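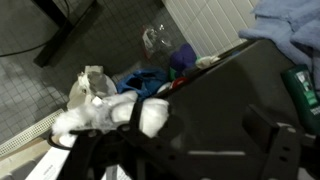
最后修改:2026年6月25日,星期四

询价表单的图纸上传:改造记录

Skerkis 是 Fevville 的一家机加工厂,以车铣复合和小批量五轴为主,网站从二月起由我维护。站点前端是静态生成的,放在 Ultinus 上,唯一的动态部分是询价表单。本文记录这张表单的改造过程,重点在附件上传。配色和文案由别人负责,这里不涉及。

旧表单的做法

旧表单把附件直接编码进邮件正文,由一个 PHP 脚本发到销售邮箱。问题有以下几处。

第一,邮件网关对单封邮件有大小上限,而 base64 编码会让附件膨胀三分之一。客户传一个稍大的装配体 STEP,页面显示提交成功,邮件却在网关被拒,退信进了一个没人登录的账号。我翻了那个账号,里面有 83 封退信,最早的一封比我接手还早。

第二,脚本按浏览器上报的 Content-Type 判断文件类型。CAD 格式在这方面很混乱:同一个 .step 文件,有的浏览器报 application/octet-stream,有的报 application/step,有的干脆是空字符串。旧脚本的白名单只认其中一种,其余一律丢弃,也不报错。

第三,文件名未经处理。带中文、日文或空格的文件名到了销售那边经常是乱码,扩展名也可能丢失,要手动改回来才能打开。

新的流程

附件不再经过邮件。浏览器先向后端请求一个限时的上传地址,然后把文件直接 PUT 到对象存储。全部传完之后再提交表单,表单里只带对象键。后端收到表单后核对每个键是否存在、大小是否一致,写入数据库,最后发一封只有文字和链接的邮件给销售。

上传地址的有效期起初设为 5 分钟,测试时够用。上线后发现有客户在厂区用很慢的网络上传,签名在开始传输时校验,所以单个文件没有问题,但排在队列后面的文件会过期。改法是按文件逐个申请地址,轮到哪个申请哪个,有效期不动。

并发数设为 3。再高对总时长没有帮助,在慢网络上反而更容易触发超时。

对象键用随机串,原始文件名另存一列,下载时通过 Content-Disposition 的 filename* 参数给出,按 RFC 5987 编码。老式的 filename 参数也保留,里面放一个只含 ASCII 的替代名。这样销售拿到的文件名与客户本地一致,存储里也不会出现奇怪的字符。
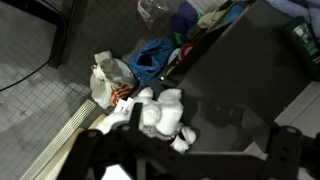

文件类型的判断

Content-Type 完全不看。先按扩展名分组,再读文件头核对。

STEP 是纯文本,开头应为 ISO-10303-21; 。注意有些软件会在前面写 BOM,比较之前要先去掉。PDF 找 %PDF- ,允许它前面有少量杂字节。DWG 以 AC10 开头,后两位是版本号。IGES 麻烦一些,没有固定的魔数,只能看第一行第 73 列是不是 S。STL 分文本和二进制两种,二进制的前 80 字节是任意内容,之后是四字节的三角面数量,用它乘以 50 再加 84,应当等于文件长度。

文本 STL 以 solid 开头,但有些软件导出的二进制 STL 也以 solid 开头,所以顺序上要先验长度公式,不成立再按文本处理。

核对不通过的文件不拒收,只打一个标记,销售在邮件里能看到“格式未确认”。这一点和 Salim Biwott 讨论过,他负责 Skerkis 的报价。他的意见是宁可收到一个打不开的文件再打电话去问,也不愿意客户在网页上看到一行红字就走掉。我原先写的是硬拒绝,后来按他的意见改了。

压缩包允许上传,服务器端不解压,只读目录。目录里的文件名列在邮件里,带密码的标出来。

字段的取舍

旧表单字段很多,有传真号,有“您从何处得知我们”,还有一个材料下拉框,选项长到需要滚动。现在必填的只剩邮箱、数量和附件。材料改成自由文本。客户写 7075-T651 也好,写“铝,硬一点的”也好,报价的人都看得懂,下拉框反而会逼他们选错。

单位单独说一下。STL 不带单位,STEP 带,但有人在英寸模板里按毫米画图。表单在检测到 STL 时才显示单位选项,默认值留空,必须手选。最初默认为毫米,结果提交上来的全是毫米,等于没有问。

公差和表面处理没有做成字段。它们应该写在图纸上,表单里再填一遍,两边不一致时以哪个为准又是一个问题。提示文字只写了一句:如有二维图纸,请与模型一并上传。

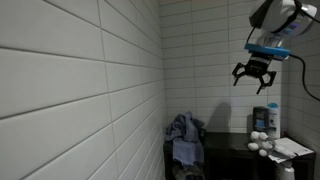
白色长方形墙砖,错缝铺贴,灰色勾缝

零件页与表单的衔接

站上有 385 个零件案例页,以前每页底部都放一个“联系我们”按钮,统一跳到空白表单。销售收到的询价里常有“和你们网站上那个一样的法兰”,然后要来回几封邮件才能弄清是哪一个。

现在按钮带一个 ref 参数,值是案例页的 slug。表单页读取参数后在顶部显示对应的案例标题,提交时一并写入。需要注意两点:一是 ref 必须在构建时生成的清单里查得到,查不到就忽略,不能把参数原样输出到页面;二是表单页的 canonical 要指向不带参数的地址,否则每个案例都会多出一个内容相同的网址被抓取。第二点我漏掉了,过了一阵在抓取日志里才看到,补上之后重复地址慢慢消失。

还有缓存。表单页是静态的,案例标题由前端脚本填入,因此 CDN 可以忽略查询串,整个页面只有一份缓存。若改为服务端渲染标题,缓存键就要包含 ref,我认为不值得。

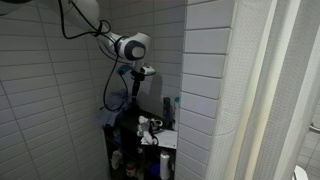

脚本被禁用时页面退回普通的 multipart 表单,不显示案例标题,附件走后端中转,上限较低。这条路径每月有零星的使用,多半来自浏览器策略很严的企业内网,所以没有删。

保密与留存

部分客户的图纸有保密要求。存储桶不开放公共读取,邮件里的链接指向后台,需要登录才会生成限时下载地址。直接在邮件里放签名链接更省事,但邮件会被转发,限时再短也说不清谁下载过。后台每次下载记一行日志,包括账号、时间和对象键。

未成交询价的附件到期自动删除,期限由厂方定,在存储的生命周期规则里配置。规则按标签匹配,成交后把标签换掉即可。先前我用前缀区分,成交时需要移动对象,对象键一变,旧邮件里的链接就失效了。

还有一类垃圾对象:客户传了文件但没有提交表单。这些对象没有数据库记录,由每天夜里的任务比对清理。比对时要跳过最近一天内的对象,以免删掉正在填写的表单的附件。

未解决的问题

进度条在 Safari 上偶尔会停在末尾不动,文件实际已经传完。怀疑与 CORS 响应头没有暴露 ETag 有关,改过配置之后没有再收到报告,但我本地一直复现不了,不能算确认。

Hideaki Wada 读过草稿后来信,问为什么不在网页上直接预览模型。试过,用 WebAssembly 版的几何内核在浏览器里把 STEP 转成网格,小零件可以,装配体会把手机内存吃满,标签页直接崩溃,已填的内容也跟着丢失。服务器端转换可行,但要为此多维护一个队列和一套沙箱。报价的人反正要在自己的 CAM 软件里打开文件,预览对他们没有用处,对客户也只是确认没有传错。目前用文件名加大小代替。

表单草稿的本地保存还没有做。文本字段放 localStorage 很简单,麻烦的是附件:已上传的对象键可以存下来,但恢复时得先确认对象还在,没有被夜里的任务清掉。打算给草稿单独设一个标签,清理任务遇到这个标签就延后处理,等下次改后台时一起上。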